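Small Spills, Sticky Rings and Stubborn Stains: Kitchen Table Tips I Swear By

Posted 05/11/2019 in Around the House

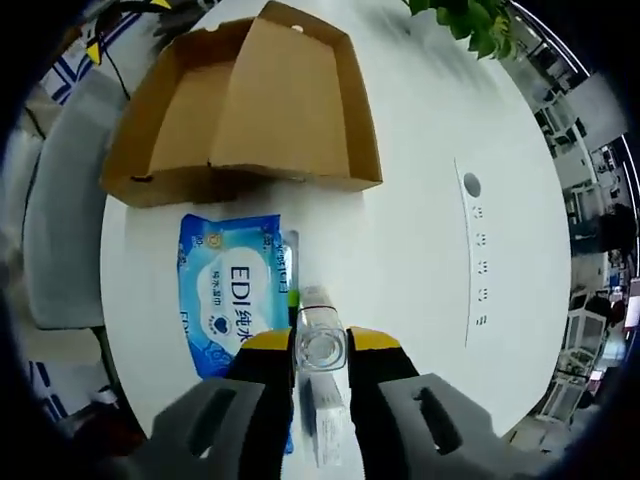
Start with the right cloth

I used to grab whatever was nearest when something tipped over at dinner, and I spread a lot of gravy around that way! A good cloth does more than any spray. My favorites are old cotton T-shirts cut into squares the size of a dinner napkin. They drink up liquid fast, they don't leave fuzz, and when one gets truly awful you can toss it without a pang. Skip anything with printing on it, though. The printed part just pushes the water along.

Keep a stack in the drawer closest to where you eat. Mine used to live under the sink, behind the dish soap and the trash bags, and by the time I'd dug one out the juice had reached the placemats.

Blot first, wipe second

Lay the cloth flat on the spill, press with your palm, lift, fold to a dry side and press again. Only then wipe, and wipe from the outside in so the puddle keeps getting smaller. This goes double for red wine, beet juice, tomato sauce and turmeric. (Oh, turmeric. We'll get to you.)

Wet wipes are great for fingers, high chair trays and the sticky stripe a jam knife leaves behind. For a greasy spot, use warm water and one drop of dish soap, then go over it again with plain water. Soap left on the surface grabs dust, and two days later you have a gray patch in the exact shape of your wiping arm.

Sticky rings from cups and jars

Honey jars are the worst of the bunch, with maple syrup close behind. Don't scrape! Wring out a hot cloth, lay it right over the ring and go do something else for 5 minutes. When you come back the sugar has softened and the whole ring slides off in one pass. If there's a ghost of it left, do it again with a fresh hot cloth.

To keep the rings from coming back, wipe the bottom of the jar before it goes back in the cupboard, and stand it on a saucer or an old jar lid. I have a whole collection of lids from jars that broke long ago, and I'm delighted every time I find a use for one.

Turmeric, curry and other yellow troubles

My neighbor Zübeyde Sarıgül cooks the best lentils on our street and she owns a table as pale as mine, so I asked her how on earth she keeps it that way. Baking soda! Mix 3 spoonfuls with just enough water to make a paste like frosting, dab it on the yellow spot and leave it for 11 minutes. I laughed at the 11, but she sets a timer, so now I set a timer too. Wipe it off gently with a damp cloth, no hard rubbing, and rinse.

Then let the sun help. If your table stands near a window, pull the curtain back and give the spot a bright afternoon. Yellow spice stains fade in daylight, and I love that this costs nothing at all. Try any paste on the underside of the tabletop first, particularly if the finish is painted or waxed.

Marker and pen on the tabletop

Anyone with kids or a crossword habit will end up here eventually. Washable marker comes off with soap and water. For ballpoint or permanent marker, put a little rubbing alcohol on a cotton ball and dab, turning the cotton often so you're always working with a clean bit. Test it somewhere hidden, and don't use it on varnish or shellac. It can cloud the finish and then you've got a bigger job than a bit of ink.

Open a window while you work, and keep the alcohol well away from the stove.

Make your own table spray

This is the one I get asked for most. You need:

1 cup water
1/2 cup white vinegar
6 drops of dish soap
a strip of lemon peel, if you like the smell

Put it all in a clean spray bottle, tip it back and forth a few times to mix (shaking just gives you foam) and write what it is on the side. Please do the writing part! Clear liquids all look alike on a shelf, and I once misted my ferns with this stuff. Fish the peel out after a few days or it clogs the nozzle.

Don't use it on marble, limestone or any other natural stone, as vinegar will etch it. Stone wants plain water and mild soap. And never mix vinegar with bleach, in a bottle or on the table.

The crumbs in the crack

If your table has a leaf, you know the crack I mean. A dry pastry brush gets most of it. For the packed-in stuff, slide a playing card along the gap with a piece of cloth folded over the edge, working toward yourself, with a dustpan in your lap. Valter Engström wrote in after my May post to say he does the same with a wooden coffee stirrer, and I tried it, and Valter, it's better! The stirrer reaches right into the corners where the card just bends.

Pull the two halves apart a couple of times a year and wipe the inside edges. You will be amazed, and a little ashamed.

Wobbly legs

Before you fold up a piece of cardboard, turn the table over and check the bolts. Mine had worked so loose I could turn one with my fingers. Snug them all up by hand first, then go around with the wrench, a little on each leg, so that nothing pulls crooked. If it still rocks once it's upright, the floor is the culprit, and a stick-on felt pad under the short leg fixes it nicely. Two thin pads stacked together give you more control than a single thick one.

Check the pads for grit when you mop. A bit of sand stuck in felt will scratch a floor every time someone scoots the table.

Coming up next

I'm trying to get candle wax out of a linen runner, and so far the brown paper and warm iron trick is beating the freezer. If you have another method, leave it in the comments and I'll test it on the other end of the runner, which has plenty of wax to spare.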